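Open day at Litell: bring patience

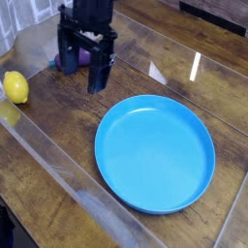

Twelve of us from the Irville branch went out to Litell's open day in February 2023, lured by the word "robotics" and the rumour of sausage rolls. Benedetta Pellegrini ran the demonstration, which consisted of asking a gripper to put the groceries on a blue plate. There was a lemon. There was a purple thing that half the room called an eggplant and Jarmo Heinonen, a grower for 32 seasons, declined to call anything.

Questions were welcome, so Jarmo asked whether it could do dishes. Benedetta said it was a matter of training. He said that's what he'd been told about his sons.

The next open day is in December. Names to Lempi Huttunen, please, and tell her if you need a lift.

Comments (3)

Tuulikki L.: Sausage rolls were gone by the second talk.

Noemí Salinas: It's an eggplant, Jarmo.

J. Heinonen: Grow one and get back to me.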